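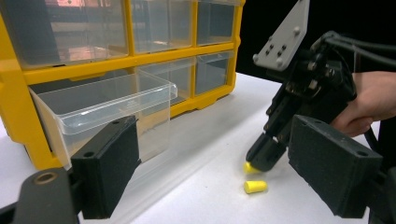

Search the help pages Go

Student project: small soft items and drawer storage
Reading time: 2 min

Posted by Curkmont Robotics Club

Our club is preparing a sorting project for the regional student showcase. Members use hand-held grippers to place foam earplugs into a small drawer organizer, and the recordings are later used to train an arm. We have 37 recordings from May that must be discarded, as the drawer moved during placement. The rules allow fixtures but do not permit any change to the items themselves. May the organizer be fastened to the table, and how many recordings should a first attempt include?

Vadavero Technical School

Fastening is permitted under the fixture rule. Our students used removable mounting putty under each corner of the base and marked its position on the table with tape. We also recommend that the drawer be opened to the same mark before each recording. For a single item and a single drawer, our class submitted 2164 recordings, although a smaller set may be sufficient for a showcase entry. Please discard any recording in which the earplug is dropped and picked up again, unless recovery is part of your stated task.

Sawatzky

Putty did not hold for us. Use clamps.

Zurkow Student Engineering Society

Members are advised to close the fingertips slowly on foam. A firm squeeze compresses the plug, and it may spring out of position on release. We require each student to complete up to 5 practice placements before recording begins. The team should also write down which drawer was used in each session, as our own notes omitted this and the files could not be sorted afterward.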